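Handheld grippers: paper bowl keeps slipping or folding at the microwave

Anouk Martens
We're comparing two pairs of handheld grippers, the Dunon and the Zivton. The job is a paper bowl and a microwave, which a toddler could manage and I can't. Clamp the rim gently and the bowl droops. Clamp it hard and I've made a taco.
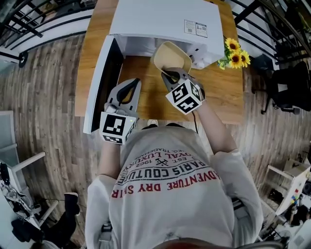 With the Dunon I get a decent run 2 times in 10. Is it the pads, or is it me?

altbridge_bench
It's you, a bit. Take more of the rim, go in slower, and keep the bowl level until it's past the door opening. Also check the pads. Mesh ones grip paper fine until they pick up grease, then they grip nothing. We wipe ours every 6 runs. 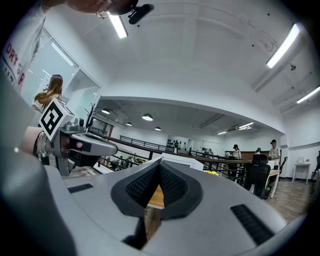

V-shaped finger pad seen from the gripper's own camera.

If the marker cube leaves the other gripper's view while you're reaching in, your tracking may suffer too, and no pad will fix that.

verstraete1833
buy a stiffer bowl

Anouk Martens
Wiped the pads, slowed down, got 6 in 10. Bowl budget under review.

Last updated: March
Contact | Copyright | Back to top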